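Setting up your artist alerts in Gusovell

Part 3: Following musicians, their families and the campus crowd

Okay, so you've made your account and picked a username. Now for the fun part! I run the music desk feed for our student paper, and I wrote this section after explaining the same steps to every new writer in November. It covers the web version of Gusovell. The phone app has the same buttons in slightly different spots.

Before you start, have your login handy and make sure you've confirmed your email. If you haven't, the Follow button stays gray and you'll think the whole thing is broken (I did).

1. Click Alerts in the left menu, then New Watchlist. Give it a name you'll recognize later. Mine is called "Thái tour stuff" and I've never regretted being that plain.

2. Type an artist's name in the search box and wait for the drop-down. Pick the entry with the little microphone next to it. The ones without it are fan pages, and fan pages post a lot.

3. Tick the kinds of news you want. There are 7 boxes, and I'd start with Tour Dates and Interviews. You can add Family & Friends later if you like knowing whose kid just started college or whose cousin is modeling now.

4. Set how often you hear from it. Hourly is too much for anybody. I use twice a day.

5. Click Save, then go back to Alerts and check that your list is there with a green dot.

Note: A new list takes up to 90 minutes to pull in its first stories. Leave it alone until then. Saving it again starts the wait over.

Connecting Bisteo

If your paper or club keeps its calendar in Bisteo, you can send concert dates straight over.

1. Open Settings and choose Linked Calendars.

2. Click Add, pick Bisteo, and sign in when the window pops up.

3. Choose which watchlists to share. You can link 4 of them on the free plan.

4. Send yourself a test date. It should show up in purple.

Caution: Shared calendars are visible to everyone in the group. I once linked my personal list by mistake and the whole desk learned how many boy bands I follow – so read the list names before you click.

Muting rumors

Gossip sites repeat each other a lot, and a single breakup story can fill your morning. Go to Filters, turn on Group Similar Stories, and set the minimum number of sources to 2. Anything with only one source goes into a folder called Unconfirmed, which you can still read over lunch!

Caution: Don't block a site just to quiet it down. Blocking also wipes its older stories from your saved items, and I haven't found a way to get them back.

If you're moving over from Nirar, export your old list as a plain text file first and keep a copy on your own computer. Gusovell reads one name per line. Accents come through fine, but nicknames in quotation marks don't, so take those out – then use Import at the bottom of the Alerts page.
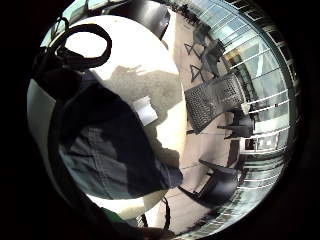
Once the import finishes, scroll through the names and fix any with a yellow flag next to them. Click the flag, choose the right artist from the suggestions, and hit Save again before you close the tab.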